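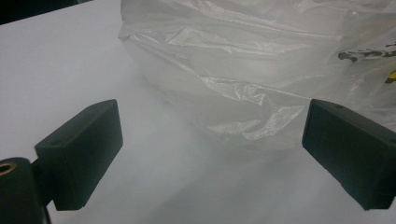

Translucent plastic bag on a white surface.

Truduretti Fixative, Matte, 27 oz Studio Can
Reviewed by Lenka Krajčí, 21 January 2023

I hang the student drawing show at Studgate, and most of the work is charcoal or soft pastel on toned paper. This fixative replaced the Szűcs spray we had used since the fall term.

Coverage is even at arm's length. Two light coats held vine charcoal against a dry fingertip; compressed charcoal needed three. Drying time between coats is given as 8 minutes on the label, and I found no reason to shorten it. Color shift on white chalk is slight but real — highlights drop a little after the second coat. On pastel I would stop at one.

The nozzle is the weak point. It spits when the can is nearly empty, and one drawing by Anikó Jakab now has a speck in the upper margin. Test on scrap first.

We fixed 60 sheets for the exhibition and had some left over. The smell is strong, so spray outdoors or under extraction.

Four out of five. I have ordered it again for the September show, with spare nozzles.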